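Damo Community Support > Gripper kits > Ticket 532
Subject: Fiadzo soft-goods kit does not do what the product page says
Status: Open (was: Resolved, reopened by customer)
Product: Fiadzo two-finger kit with wrist camera, Bulora pick software
Opened by: Erick Mushi
Opened: 8/3/18

Original report

I bought the Fiadzo kit in July for trial use in a furniture rental warehouse. The job is picking cloths and small left-behind items off returned seating before it goes to cleaning. The product page says the kit handles "loose fabric on upholstered surfaces out of the box." Mine does not.

On a hard table it is fine. On a padded seat it goes down, closes, and comes up with nothing, or it pinches the seat cover and the arm stops on a force fault. I ran 30 picks on a seat with the default profile. It got the cloth nine times. I would not call that handling.

Before anyone asks: firmware is current, the fingers are the ones that came in the box, and the arm is on your supported list. I have read the quick start guide twice. It has one paragraph about soft surfaces and that paragraph tells me to contact support.

Reply from Damo Support

Thank you for the report. Please do the following and post your results.
1. Run the finger zero routine with nothing between the fingers.
2. Redo the camera-to-wrist calibration using the printed card.
3. In Bulora, change the surface type from Rigid to Padded.
4. Lower the closing force to 80 percent of default.

Reply from Erick Mushi

Did all four. Notes below.

Finger zero: passed. It also passed before.

Calibration: passed on the second try. On the first try it hung at the third card position and I had to restart Bulora. There is no message when it hangs, the progress bar just sits there.

Surface type: there is no "Padded" in my menu. I have Rigid, Uneven and Custom. I looked in the manual and Padded is mentioned on the page for the Jineo add-on, a separate license. So is it out of the box or isn't it? I used Uneven.

Closing force: set to 80. The force faults stopped. The empty picks did not. Another 30 picks, eleven good. That's two better than before and I could get that by luck.

Reply from Damo Support

We are sorry for the confusion about the surface menu. Padded is part of Jineo. We have added a 14-day trial license to your account. Could you also attach a view from the wrist camera on the approach, so we can check finger alignment? We are marking this as resolved for now, and you can reopen it at any time.

Reply from Erick Mushi (ticket reopened)

Please don't mark things resolved when they aren't. Reopening.

Wrist camera view attached.
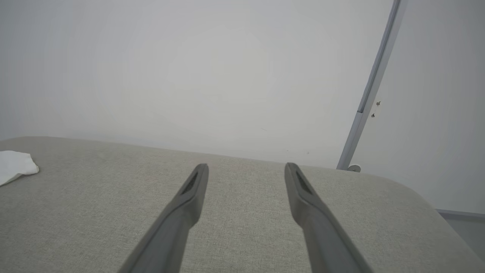 Attachment 1: wrist camera, fingers over beige seat, white cloth at far left.

Look at where the cloth is and where the fingers are. There is only seat fabric between the tips. If this is the spot the software thinks is a good approach, then finger alignment is not my first suspect. The left tip does sit higher in the view than the right one, so by all means check that too, but I can't see that explaining a miss this wide.

My guess is that target detection is weak against a pale, speckled weave with a pale wall behind it. Your demo video used a red cloth on a dark blue cushion. Most of what we get back is beige or gray.

With the Jineo trial on and surface set to Padded I got 19 out of 30. Better, I'll give you that. Still not something I can leave running while I do other work, and the license is 209 a year on top of the kit.

Questions I would like answered, in order:
a) Does the Fiadzo kit support padded surfaces without Jineo? Yes or no.
b) Is there a contrast or color setting for target detection? I found a slider under Custom but it is grayed out.
c) If the answer to (a) is no, will you change the product page?

Reply from Damo Support

Your attachment has been passed to the vision team. On (b), the slider becomes active when Auto Exposure is turned off under Camera > Advanced. Please try a fixed exposure and a lower contrast threshold, and send the log from that run. On (a) and (c), we have asked the product team and will update this ticket.

Reply from Erick Mushi

Slider works with auto exposure off, thanks. That should be in the manual. I'll run the same 30 picks on the same seat and post the log when it's finished. Leave the ticket open until I have an answer on (a) and (c). My return window closes before the Jineo trial does, so I need it in writing before then.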